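Packed lunch goes soggy before the break, what do you do?

I started a new job at Hilum in April and I carry my lunch from home. I leave on the 9 o'clock bus and eat at one. By then the sauce has moved into everything.
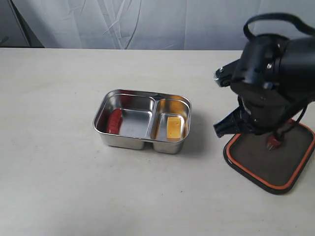

The bread is the worst, then the rice. I don't want to carry three boxes. Is there some trick with packing?

**Ostier**

Let the food cool fully with the lid off. Steam is your enemy - it turns to water and falls back on the rice.

- Cook the night before and cool on a plate.
- Close it only when it is cold.
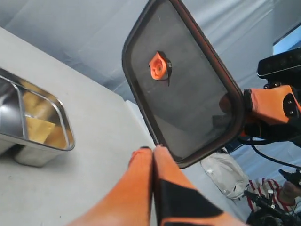
- Put bread in paper, never in the box.

I have done it so on every Wednesday shift and my rice stays good.

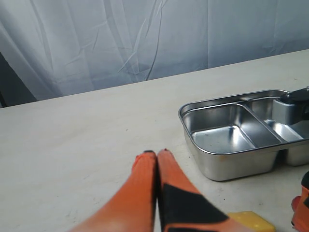
*Divided steel tray on the table*

**Irkance**

just buy lunch

**Abdel Hamid**

I agree with Ostier, but also make the sauce thicker. One spoon of flour is enough for me. Fill the bigger side only to below the divider, otherwise the sauce climbs over when the bus brakes.
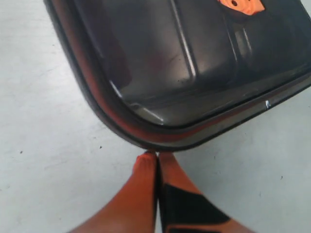
**Related: Lunch and snacks**

Keeping salad crisp until noon (301 views)

Which soups travel well? (445 views)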